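Edport Toy Library - Questions We Get Asked

Do I have to live in Edport to join?

No. You need an address we can send a letter to and a willingness to read the letter. Several of our members live out in Cendby and drive in on the first Saturday-ish impulse they get.

What does it cost?

Membership is $18 a year per household. Grandparents count as part of the household, even the ones who say they don't want to be any trouble.

How many things can I borrow?

Up to 5 items at a time, for 14 days. A puzzle is one item. A puzzle with the box lid missing is still one item, and we'd like the lid back.

Can I renew?

Twice, by phone or at the desk, unless another family is waiting. Yolanda Manzano keeps the waiting list and can't be bribed. She has turned down banana bread.

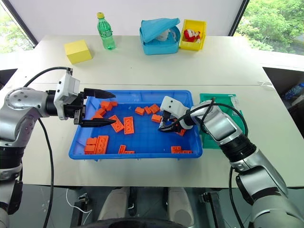

Building sets go out by the tub and come back by the tub. We don't expect you to sort them by size, and we gave up on instruction booklets long ago. We do ask that you play over something with an edge. A wide tray with raised sides, like the blue one with the orange-red bricks in it, keeps most of a set off the floor and out of your bare feet. A baking sheet will do in a pinch - your cookies won't mind.

What if we lose a piece?

Tell us. One missing brick is ordinary life. A missing die, spinner or marble is more serious, and we charge $2 toward a new one. If it shows up under the couch in October, bring it in and we'll give you the money back.

What if the dog ate it?

Same rule. Please keep the piece if it turns up later.

Do you clean the toys?

Yes, after every loan. Hard plastic gets soap and water, cloth goes through the machine, and wood gets wiped down by Bảo Lã, who has opinions about people who soak wood. A quick wipe before you return things is appreciated. 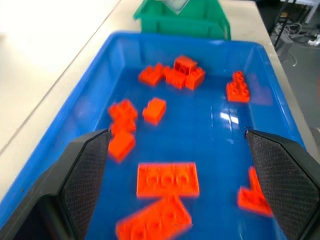

Large interlocking bricks, orange-red.

Do you take donations?

Often, but ask first. We can't use stuffed animals, anything with a cord, or a board game you describe as "mostly there." Gizella Kiss answers donation questions and will be kind about your 1,000-piece sky.

Can I borrow a toy for a birthday party?

You can. Parties count as a regular loan, and frosting counts as damage. The play tunnel has to be reserved ahead of time.

My child won't give it back. What now?

Renew it. After the second renewal, we suggest returning it during nap time.

Page last updated December 12, 2018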